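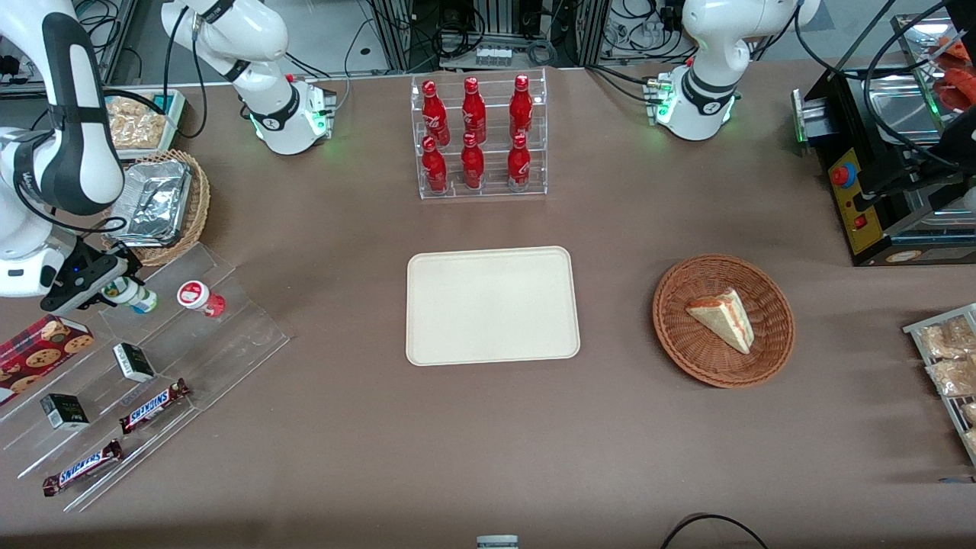
A reader wrote in last week asking how I keep a snack table from turning into one big flat heap by halfway through the afternoon, and whether those clear stepped stands are worth the money or just take up room. She does the refreshments for her dance school and is sick of bottles hiding behind other bottles.

Yes, get the stands! I held out for years (I thought they looked like a drugstore counter) and then I picked up a couple at the Dullano clearance place, and I've used them for every sale since.

1. Start in the middle, with bottles. I put six red bottles on a clear tiered rack, three up top and three down in front, logos showing. Tall stuff on the higher step, always, or people reach over and knock things.

2. Turn the stepped display on a diagonal. Mine goes at the front left, and it's where the odds and ends live: a jar, a bottle, a couple of little boxes, a couple of Snickers bars. Straight on, it eats up the whole front of the table. Don't fill every shelf, either. A bit of space makes it way easier to grab one thing.

3. Baskets for the baked goods. A round woven one looks sweet even with a single slice of cake in it, and an oval one will hold a foil tray. I line mine with wax paper first if the cake has cream. Pastries can stay in their own container behind.

4. Leave one tray empty. I like a cream-colored one with rounded corners, right in front of the bottle rack. It gives folks a spot to put down what they've picked while they dig for change, and when we did the Rees hall sale in October it saved me from so many dropped cookies.

5. Wipe the acrylic last, with a soft dry cloth. Paper towels scratched my first Firkinetti stand and I'm still mad about it.

Setup takes me 90 minutes if I'm alone, and most of that is unwrapping. Next up is the Nerkar Street fair, and I've got 8 more baskets to dig out of the garage before then.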